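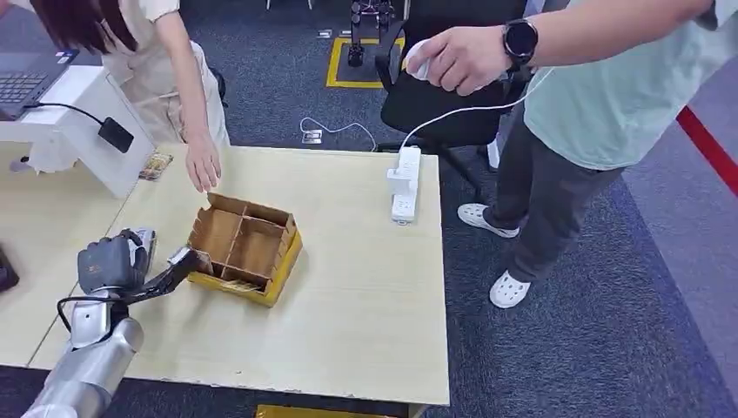

Telumau Shared Workshop - Packing and Small Parts Group

Review: the Grivix cardboard divider set, used with a yellow Plastik tray

I have been meaning to write this one up since January, when our group finally got fed up with digging through a shoebox every time we needed a cable tie. We had been putting off buying proper storage, partly out of stubbornness and partly because the nice drawer units cost more than any of us wanted to spend on something that holds rubber feet and spare screws. So when I saw the Grivix dividers at Godinho for 75 cents a set (yes, cents!) I brought home a few and we have been living with them ever since.

What you get is very simple. It is brown corrugated cardboard, slotted so the pieces lock into each other, and once it is together you have an organizer with four open compartments. Ours sits on a bright yellow tray base, which is sold separately under the Plastik name and which I would say is well worth having. Cardboard by itself on a bare table slides around when you reach into it, and the bottom edges get soft over time from being dragged. With the tray under it you can pick the whole thing up and move it to the next table without everything falling through, and the yellow is cheerful and easy to find on a crowded bench, too.

Putting it together took me a few minutes the first time, mostly because I had one of the dividers upside down and was too proud to look at the leaflet. The slots are cut snug. Push slowly and keep your fingers close to the slot, otherwise the cardboard wants to bend a little above it, and once it has a crease there it never quite stands straight again. I have one like that. It still works fine, it just leans.

Now for the compartments themselves. They are a good size for small hand tools, rolls of tape, adapters, short cables and the sort of odds and ends that usually drift across a table until somebody puts a laptop on top of them. Because they are open at the top you can see what is in each one and drop things in without fussing with a lid, and I have come to like that much more than I thought I would. We tried labels and gave up on them within a week or so - everybody just looks inside anyway.

Really tiny parts are another matter. Loose washers work their way down into the corners and you end up tipping the whole thing over to get the last ones out. If you sort washers and the like, put a little dish or a jar lid in the compartment first. Tall things are not great either, and a full bottle of glue made ours tip toward one side of the tray until I moved it somewhere more sensible.

I was worried about how long cardboard would hold up on a table that gets used as much as ours does. The table is a plain one with a pale wood-grain top and a few small chips along the front edge, so you can tell it has not had an easy life, and the organizer has been shoved from one end of it to the other more times than I could say. The outer walls are still square. The tops of the dividers have gone a bit fuzzy where hands go in and out, and I expect those will be the first part to give up. At this price I will just put in a new set and keep the tray.

Keep it away from drinks, of course. I spilled tea next to one in the small back room and the corner that caught it puffed up overnight, so that set went into recycling.

A few things I would change if Grivix ever asked me: a slightly thicker center divider, a finger hole on two sides for lifting, and maybe a version with uneven compartments, as one long space for pens and screwdrivers would suit us very well. The tray could also stand to have a grippier underside.

Would I buy it again? I already have! The second batch is waiting on the shelf by the door, and members are welcome to take a set home if they leave 75 cents in the tin.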